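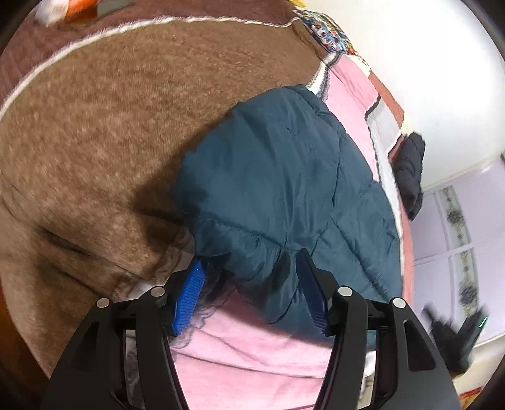
4. Plier et ranger le vêtement matelassé

Avant de commencer, prenez le temps de dégager le lit ou la grande table qui vous servira de surface. Une couverture étendue dessous fait très bien l'affaire : le tissu matelassé, souvent un peu glissant, y tient mieux que sur un plateau nu, et vous aurez moins à courir après les coins !

4.1 Étalez l'article à plat, envers contre la couverture, et repérez les grandes coutures. Elles vous guideront pour tous les plis (c'est l'astuce de Mafalda Louro, de notre atelier, et nous n'avons jamais trouvé mieux).

4.2 Chassez l'air en partant du centre, avec le plat de la main, sans appuyer comme sur une pâte à tarte. Si une bosse se reforme, recommencez doucement.

4.3 Rabattez les deux côtés vers le milieu, puis roulez en partant du bas.

Attention : ne tirez jamais sur une couture froncée. Le fil céderait avant le tissu.

4.4 Passez ensuite au linge plus souple, serviettes, t-shirts et draps.
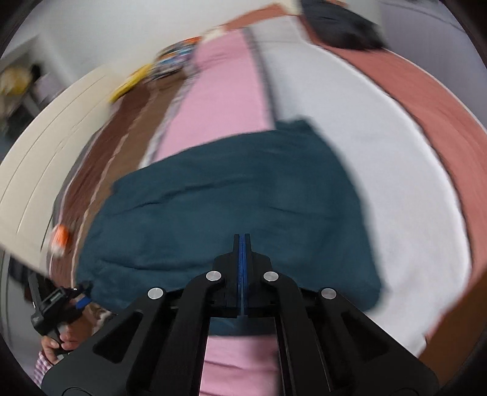 Pincez chaque pièce par un bord, soulevez-la et secouez-la une bonne fois avant de la reposer ; les faux plis s'en vont presque tout seuls. Commencez par les couleurs foncées et gardez le blanc pour la fin, surtout si une couverture pelucheuse se trouve à côté.

4.5 Glissez le tout dans la housse Dillora, le rouleau au fond et le linge souple par-dessus.

Remarque : la housse accepte 3 kg de textile. Au-delà, la fermeture souffre, et vous aussi au moment de la hisser sur l'étagère.

Pour le rangement d'hiver, reportez-vous à la section 5.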